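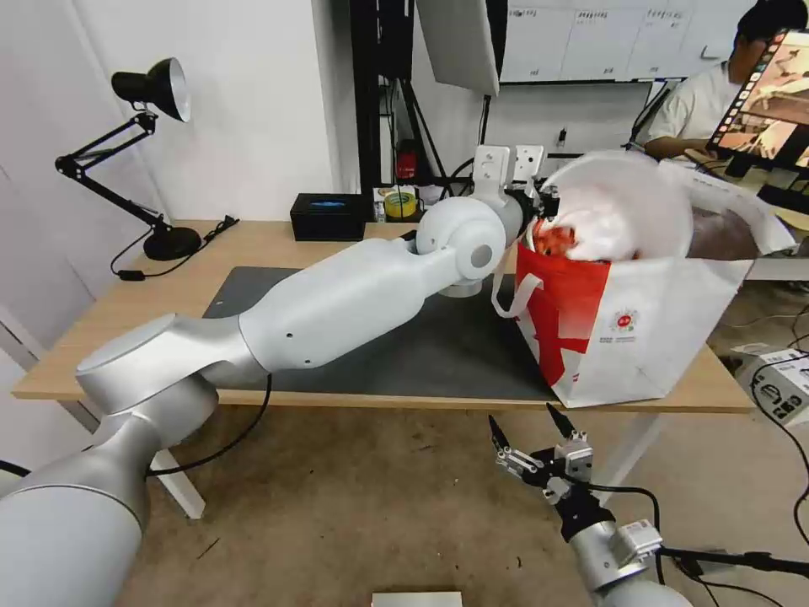
White gripper at the rim of the paper bag, the black one waiting lower right.

News > Lab & Bench > Grippers

Filed under: Handling, Food, Short Reads

Larnham bench pits two grippers against a lunch bag

January 2023

Larnham has started a side-by-side gripper trial on food and packaging, and the first numbers are out. Sort of. The group put up a short note and a spreadsheet, no paper yet. Two-arm setup, parallel fingers on both sides, one desk, one dark mat. Jobs are all lunch counter stuff: bags, clamshells, buns, small fruit.

Total so far is 2,905 logged grasps. Plan is to add another 1,000 before May, mostly on soft packaging, where the results are messiest.

Rasmus Kļaviņa runs the bench. He told us the bags were meant to be a warmup.

"We figured a day on bags, then on to the food. We were on bags for weeks," he said. "A handle moves. The whole bag leans. You close on the stuff inside and get a corner of the bag too."

The comparison is between the stock fingers and a set from Koubek, slimmer at the tip, meant for getting into tight openings. Same arms, same controller, same closing force where the team could match it. They couldnt always match it. The Koubek set needs a different mounting plate and sits a little farther out, so the reach had to be set up again for each swap. The note is upfront about that and lists which runs came before the fix and which after.

What they found, short version:

Stock fingers better on anything crumpled. More contact, less poking through.

Koubek better on small items in a tray. Cherry tomatoes especially. Fewer squashed, though the note doesn't give a clean rate and we'd like to see one.

Bread, a wash. Both leave dents.

Dried chilis, bad for both. The pods hook together and come up in clumps. Štěpánka Oravec, who did the scoring, counted a clump as a miss if the task was to pick one. Not everybody on the team liked that. There was a long email thread, she says, and the rule stayed.

"If you ask for one pepper and get five thats not a grasp, that's a handful," Oravec said.

Controllers come into it too. Larnham tried a release from Sterbridge with softer motion near contact, against the older one the lab has been running. Softer was slower, no surprise. It also cut down on knocked-over containers, and the clamshell lids stayed put more often. Kļaviņa wants to keep it for the bag work and go back to the older one for trays, which means switching between tasks, which Sterbridge support apparently doesn't love.

Cameras, less to report. A head view and the wrist views were each tried alone. Head view alone lost track of things down inside a deep bag. Wrist views alone did OK there but were slow finding the next item on the mat. Running everything together is the default for now. Shiny bag lining was a headache either way, and Edeltraud Stöckli is working on the exposure settings.

Not everyone is sold. Igor Urban, who buys equipment for the meal packer Fikima, read the note and said the items are about right but the pace isn't there.

"I'd want to know what happens on hour six," he said. "Fingers get greasy. Somebody has to wipe them. Put that in the spreadsheet."

Fair point, and the note has nothing on cleaning. Kļaviņa said long runs are on the list but behind the soft packaging. He would not give a date past May.

Koubek sent a brief reply through Radoslava Slanina, its applications lead. The company had seen the results, thinks the tip pads used were an older batch, and has offered newer ones. Larnham says it will take them but plans to score them as a separate set and leave the old runs in.

Spreadsheet is open to anyone who asks the group by email. Columns are labeled, mostly. A couple of the tray tabs have the finger type left blank and Oravec is filling those in from the logs, so check back before quoting anything off them.

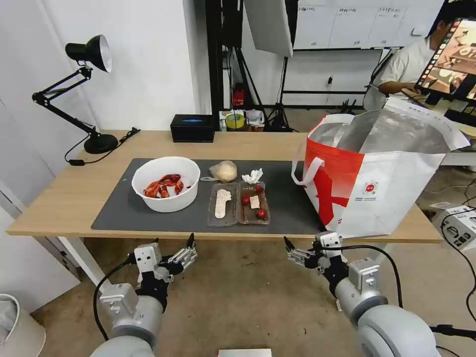

What's on the mat

Current item set for the food runs, per the note: dried red chilis in a white plastic bowl, a round bun, cherry tomatoes in an open clear clamshell, tote bag with a silver lining at the side. Lighting and mat stay the same for every run. More items get added with the soft packaging round.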